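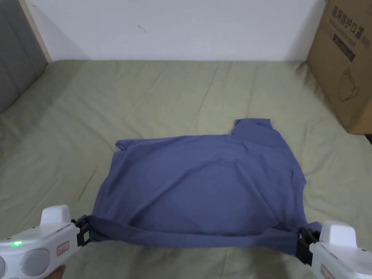 Kudness wrote: Hem first or shoulders first? I fold shoulders first and the sleeves always end up crooked.

Fillemley wrote: Hem first for me. Pull it straight, then fold in thirds. I do mine on the bed – the table is too small.

Cho_4 wrote: Disagree. A mattress gives too much, so you never get a hard crease. Use the floor or a board.

Fillemley wrote: A T-shirt doesn't need a hard crease. I keep the next pile's box on the bed too and save the walking. Mine is an old N95 mask carton.

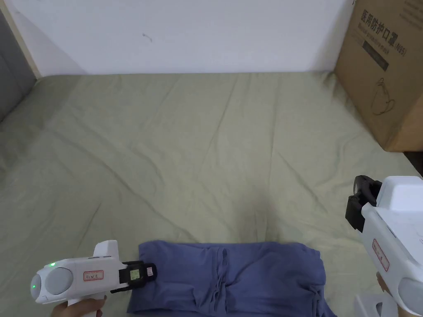 Re: Folding on the bed or on a table

Duvura wrote: Table. I did 17 shirts last November and my back was fine. Bending over a bed is what hurts.

Kudness wrote: Tried hem first. Better, but soft knits still bunch near the shoulder.

Fillemley wrote: Hold both top corners and pull sideways before you lay it down again.

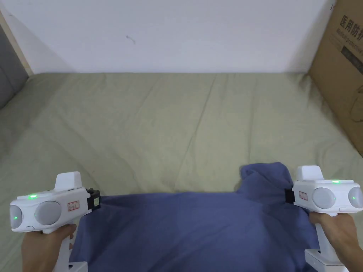
Page 4 of 17

Cho_4 wrote: 26/10/2020. Still say use a board. Mine is plain cardboard and the stacks come out even.

Duvura wrote: A board is slower. Fine for dress shirts, too much trouble for T-shirts.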